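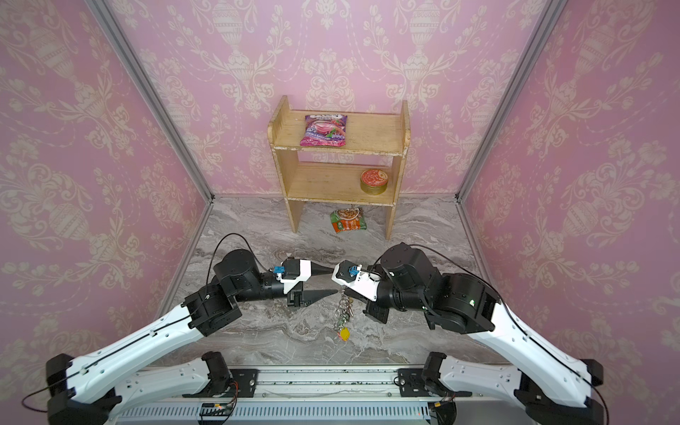
two arm setup at home, key handoff keeps failing - what should I change first?

Posted in Home Automation & Robots

Midura
Building a two arm rig in my spare room, been at it since May. Both arms bolt to one rail at the front, booth is aluminum profile with leftover wallpaper on three sides and a marble look floor. Little wood shelf at the back with a snack bag and a tin on it, that part is for later (fetching).

Job I'm stuck on is passing a bunch of keys from the left gripper to the right. Fingers are the long black pointed kind. Picks up ok most times. Then the two grippers come together over the middle and the bunch either swings or drops when the first one lets go. Boxes and packets hand over fine, its only keys.
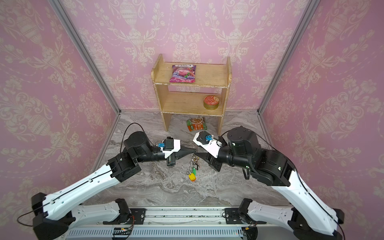

Keys on the floor, tips nearly touching over them.

Tried so far: slower approach, closing harder, different start spot on the floor. Closing harder made it worse I think, ring squirts out of the tips. Control loop is fine as far as I can tell. Servo temps fine too. Budget for parts is 80 dollars so no new grippers please.

Also have a camera at the wrist and can't decide if I should be using that one for the handoff or the fixed one. Right now only fixed.

Kaczmarczyk
Pointed fingers and a round ring, theres your problem mostly. You're squeezing wire between two points. Stop squeezing and hook it.

What I would do, in this order

Put one finger THROUGH the ring, then close. Now the ring can't go anywhere even with a light grip. Same on the receiving side, second finger goes through before the first one opens.

Overlap the holds. Wait 900 ms with both grippers closed before release. Sounds long, isn't. Mine was 200 before and it dropped constantly.

Lift, then stop, then hand over. Keys swing like crazy. Let them hang still before the other arm comes in.

Heat shrink on the fingertips if you still get slipping. Couple bucks. Leave the last bit of the tip bare or it wont fit in a small ring.

For the camera, use both. Fixed one gets you close, wrist one for finding the hole in the ring. From above you can't see which way the ring is facing and thats what decides if the finger goes in.

Pledel
just use a magnet lol. works for my screws

Midura
Not all the keys are steel, some look like brass to me. Also don't want magnets near the wrist motors. Thanks tho

Going with the hook idea. Turned on the wrist camera and looked at the other arm through it, way easier to see what the finger is doing
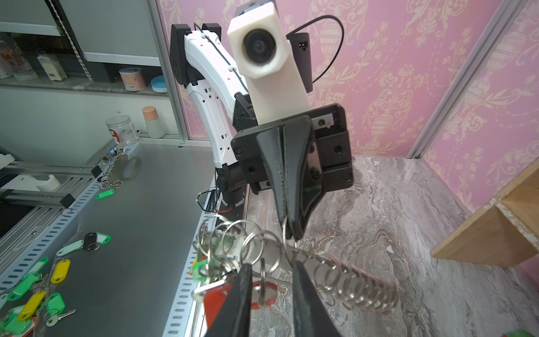
Wrist cam view, other arm's finger hooked through a ring. Loose tags all over the table.

Rorkham
Agree with hooking. Two things to add.

Check your cable slack. On arms like that the thin cable loops over the wrist, and if the loop is short it tugs when the wrist turns. Rotate each wrist by hand to both ends with power off and watch the loop. I lost a weekend to that one.

And practice on a single big ring before the full bunch. No tags, no keys. Once that passes clean add keys one at a time. The tags catch on everything, plastic ones especially, so put those on last.

If you are training it from demos and not scripting, mix up how the ring lies on the floor between runs. I had 2,000 runs with the keys dropped pretty much the same way and it fell apart the first time they landed flipped. Had to redo a big chunk.

Midura
Scripting for now, demos later. Will do the cable check tonight - left one does look kind of tight at full turn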